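Logging a winter with a heat pump: standby, defrost and the tariff

Thursday, December 11, 2025

The Proltia unit has been running since the start of the month with the new logging in place, so there is enough data to write something down. Readers who only want the savings figure will be disappointed, as I don't have one yet and won't until spring.

The setup is unchanged on the wet side. Outdoor unit on the north wall, buffer tank in the cupboard, radiators on both floors, no underfloor heating. What has changed is the metering. Until November I had one meter on the whole heating circuit, which told me what the system used but not which part of it was using the power. There are now 2 meters: one on the compressor supply and one on everything else, meaning the controller, the circulation pump and the crankcase heater.

The second meter has been the more interesting one. With the house up to temperature and the compressor off, the remaining load sits at 60 watts for long stretches. Left like that it would come to 1.44 kWh a day before any heat is made. Most of it is the circulation pump, which the installer had left on a fixed speed. I moved it to proportional pressure and the draw fell, though I want a fortnight of readings before quoting a number. The two bedroom radiators at the far end of the loop took longer to warm after the change, so the lockshield valves on the landing and in the bathroom were closed a further quarter turn. That seems to have evened things out.

On flow temperature: the curve was set to reach 50 degrees on the coldest design day. I doubt the house needs it. The radiators were sized for a gas boiler and then two of them were replaced with larger ones, so there is spare surface. I have been lowering the curve one step at a time and leaving each step alone for three days. A shorter gap tells you nothing, because the walls store enough heat to hide the effect. So far no room has fallen below its set point in the evening. The kitchen is slow in the mornings, but the kitchen was slow with gas too.

Defrost deserves its own paragraph. The worst conditions are not the coldest ones. A still, damp night just above freezing puts more frost on the coil than a dry night well below it, and the log shows this clearly. On the damp nights the unit goes into defrost again and again, each time borrowing heat from the buffer. The flow temperature dips, recovers, dips again. Indoors none of this can be felt. It does show in the daily efficiency figure, and anyone comparing their own numbers with a neighbour's should check humidity as well as temperature before drawing conclusions.

The logger itself is a Dido board, which reads the pulse outputs from both meters and writes a line to a card every three minutes. That makes 480 lines a day, small enough to open in a spreadsheet without complaint. I tried a shorter interval first and gained nothing except larger files. The clock on the board drifts, so I correct it on Sundays. If the correction is skipped, the off-peak period slides out of line with the tariff and the cost column becomes wrong by a small and very annoying amount.

The cost column is where I am least confident. The Drunach tariff has a cheap window overnight and an expensive one at teatime, and the obvious plan is to heat the buffer in the first and coast through the second. In practice the outdoor air is colder overnight, so the pump works harder for each unit of heat. Whether the lower price outweighs the poorer efficiency depends on the night. For the hot water cylinder it nearly always does — the cylinder is well insulated and loses little by breakfast. For space heating I am less sure, and the data so far points both ways.

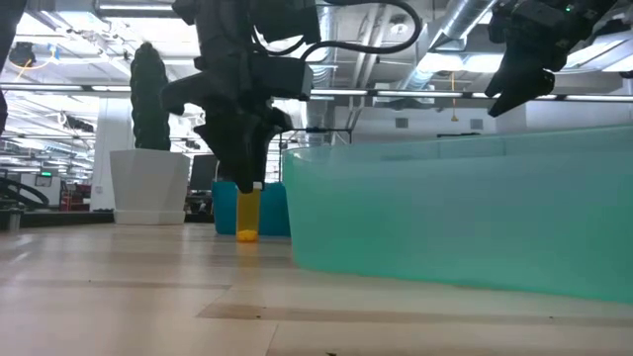
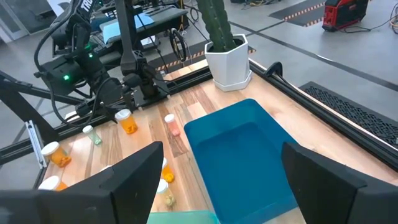

The Bakker calculator, which several people have recommended in the comments, assumes a single seasonal efficiency figure and applies it to every hour. That is fine for choosing between a heat pump and a boiler. It cannot settle the overnight question, where the hour-to-hour difference is the whole point. I have started a sheet that takes outdoor temperature and price for each hour and works out a cost per unit of heat delivered. It still ignores defrost. I will add that once there are enough damp nights in the log to fit a curve through, and at the present rate that should be before the end of December.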